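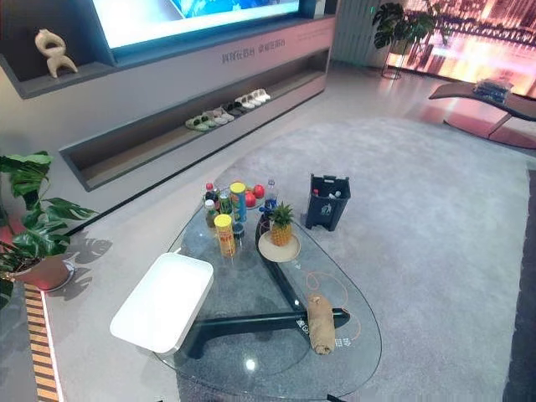

To: Kamier programme office
From: Virgil Coman, Dokthorpe project, Ellville site
Covers: August

Short version first as I know you have the board pack to do. Clearing work on the living room setup carried on most of the month. We had a gripper fault on soft items, serious enough that I stopped all unattended running. Nobody hurt. One finger pad written off, one cloth torn. We're back to supervised running at reduced speed, and milestone 3 will slip.

## Where we are

- Table clearing, rigid items (cans, bottles, cups, fruit): on plan. Boring in a good way.
- Table clearing, cloth items: stopped, then restarted with limits, see below.
- Glass top: still awkward. The depth reading goes straight through it in places and picks up the black base or the carpet. Workaround is a fixed table height typed in by hand at start of day. Works until someone shifts the table.
- Tray handling: not started. It was meant to start this month but the people were busy with the fault.

Total logged grasps for the month 2,867. Of those almost 350 were cloth. That's well short of what we told you to expect for cloth and the fault is the whole reason.

## What went wrong

Gripper takes hold of a folded cloth, closes, reports "no object", and keeps closing. With a can or a bottle the resistance comes on sharply and the controller sees it. With thick pile it comes on so slowly that the controller reads it as drift in the sensor and zeroes it out. So it is holding the thing and telling the arm it isn't.

The arm then does what it's supposed to do after a missed grasp, goes back up and tries again. With a cloth in its grip. On a table with drinks on it.

Four safety stops altogether. Two were the software limit, the other 2 were the operator on the red button. I'm not happy about that second pair. The operator should be the last thing in the chain and here she was doing the job of the force limit.

Worst one was late morning. The cloth had caught between finger and housing, arm lifted for the retry, and a bottle went over. Stop pressed, arm held where it was, as it should. But the gripper also held, with the motor still pushing, and the release command was refused becuase the controller believed the fingers were empty and there was nothing to release. We had to cut power and back the finger off by hand. That's the part I'd ask you to read twice. A hand in that position instead of a cloth and we would be writing a very different report.

## Cause

Agreed with Olteanu after they looked at our logs:

1. Auto-zero on the force sensor was left running during closing. It should only run with the fingers open. Their default, but our job to check it and we didn't.
2. Release logic depends on the "object held" flag. Should never have. Release should always be allowed, whatever the flag says.
3. Our test plan for cloth used thin tea towels only. Thin cloth bottoms out quickly and looks much like a hard object to the sensor. Nothing with a deep pile was tried before we went to long runs. That one is on me.

Not the cause, though we spent a while on it: the camera, the glass, the grip pads.

## What we've done

- Auto-zero off while closing. Checked at every start up now and the arm won't enable if it's on.
- Release works regardless of the flag. Tested with power-on stops in the middle of a grasp, same result each time, fingers open.
- Motor current cap on closing. Crude but it doesn't rely on the force sensor at all.
- No retry after a missed grasp on cloth until the wrist camera view has been looked at by a person. Slow, but it shows plainly when the pile is caught up between the finger and the edge of the housing. 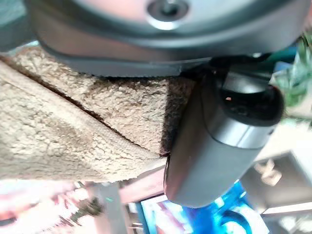 ## Still open

- Small snags continue. The loops of the deep pile fabrics catch and don't always let go when the fingers open. Not dangerous at the new current cap, but it spoils the placement. Olteanu are offering a smoother pad, no delivery date yet.
- Want an outside look at the stop circuit. Quote requested.
- Site rules at Ellville say hands clear until the light is off. People lean in anyway. Have spoken to everyone, will be be putting it in the induction as well.
- Auto table height. Parked.

## Effect on plan and money

Milestone 3 (full table, unattended) can't be met on the present dates. I would like to split it: rigid items on the original date, cloth one quarter later. Spend is under profile as we weren't running in the evenings, so the replacement pads and the outside check can come from that. No new money asked for.

## Need from you

A yes or no on the split, and the name of whoever at Kamier should get the incident log. It's ready to send, raw data included.

Virgil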